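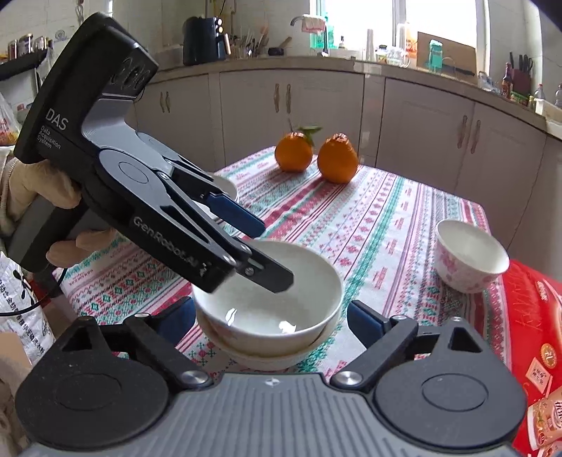

Lower jaw of the first gripper in the bowl, bowl on its plate, kitchen table setup.

Gripper width reading drifts during bowl pickups, then drops out for part of a second

Posted in: Hand-held grippers and data capture
Tuesday, December 13, 2022

Matach_bench wrote:

We record two-handed table tasks with a pair of hand-held grippers. The task in this set is lifting a bowl off a plate and putting it back. One gripper goes in from the side with one jaw inside the bowl, the other comes from the front.

Two faults, possibly related.

1. The reported jaw opening on one gripper drifts over a session. Fully closed should read 0. After 70 episodes it reads 2 mm closed, and it does not come back when I reopen and close the jaws by hand. A restart of the logger clears it.

2. On the same gripper the width channel freezes at its last value for 186 ms, then jumps to the correct value. The video stream has no gap. It is always the same length, give or take a sample. It happened in 77 episodes out of the last batch, nearly all of them during the lift, when the wrist rolls to bring the jaw under the rim.

The other gripper is clean on both counts. Same firmware, same logger settings, same table.

Tried so far: new USB port, powered hub, different laptop, tightened every screw I could reach on the linkage. No change. The logger prints nothing when the freeze happens. I can filter the frozen episodes out, but the drift makes me doubt the rest of the set. Is there a way to tell from the logs whether this is the encoder or the cable?

Flinora wrote:

Had something similar. Reinstalled the logger and it went away for a while, then came back. Ended up using the spare. Check that your pads are glued down flat, a lifted pad will change the closed reading.

Hudton_service wrote:

Treat these as two faults until you have shown they are one.

Start with the freeze. A gap of constant length usually means a timeout and reconnect somewhere in the chain. A worn encoder gives noise or skipped values of varying length. Since yours shows up when the wrist rolls, suspect the cable where it enters the handle. That is the point that bends most when you roll to get under a rim.

Test it without the bowl:

Clamp the gripper body so that the jaws cannot move. Put a small spacer between the pads so the reading is not at its end stop.
Start a recording and leave everything alone for five minutes. The width should be flat.
Hold the cable a hand's width from the handle and bend it slowly in each direction, one direction per minute. Say the direction out loud if you record audio, otherwise write down the time.
Look at the sample timestamps, not the plotted value. With the jaws clamped, a freeze will not show in the plot at all.

If gaps appear only while you bend the cable, replace it. Do not tape it and carry on. An intermittent data line can also be an intermittent supply line, and a short inside the handle is a problem for whoever is holding it. Unplug the gripper before you open anything.

When the new cable is on, leave a slack loop at the handle and keep the rest off the table. A cable lying across bags or dishes gets dragged with each lift, and it can take a bowl with it.

Now the drift. The fact that a logger restart clears it tells you something. A lifted pad or a loose pivot would survive a restart, unless your logger sets its zero at startup from whatever the jaws are doing at that moment. Many setups do. Look in the config for a line that takes the zero on launch. If it is there, the restart hides a mechanical offset without fixing it. Turn it off, set the zero once against a known spacer, and see whether the offset is still present after a restart.

If the offset is gone after a restart with that setting off, the software is losing counts during the freeze. In that case both faults have the same cause and the cable will cure both.

For the recorded set: keep the episodes before the first freeze in each session. After the first freeze, the width is suspect even where the plot looks smooth. Some can be corrected if the jaws close fully at the start and the end, by comparing the two closed readings. If they differ, drop the episode.

Matach_bench wrote:

Ran the clamp test. Flat for five minutes at rest. Bending toward the thumb side gave gaps every time, the other directions gave none. Zero on launch was already off. New cable fitted with a loop at the handle. 69 episodes since then, no gaps, closed reading still 0. Checking the older sessions by start and end readings now.

Bautista wrote:

Same gap length here on an older unit, also the cable. Ours had been replaced in May and failed at the same spot, so worth keeping a second one in the drawer.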